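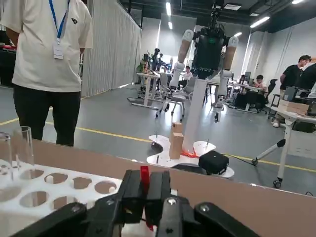
Vedmont open lab, quick gallery

Put this up fast before the January clear-out, captions are short, sorry. Files are shrunk for the page, ask for the big ones. Theme this time is glassware and what it stands in.

1. Tubes and rack
White rack, round holes in all sorts of sizes. Clear glass. Cirus order, 2 racks left in the cupboard, 300 tubes still boxed. Lids seperate.

2. Same corner, brown tabletop
Taller tube a bit behind, short wide one in front. Love how the rims catch the light. Gray floor and the yellow line past the table.
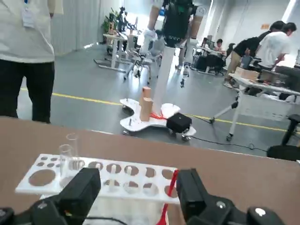
Prints and files
Full set is on the Phan drive, folder 257. Prints by teh door, 20 per pack. Please put the folder back were you found it.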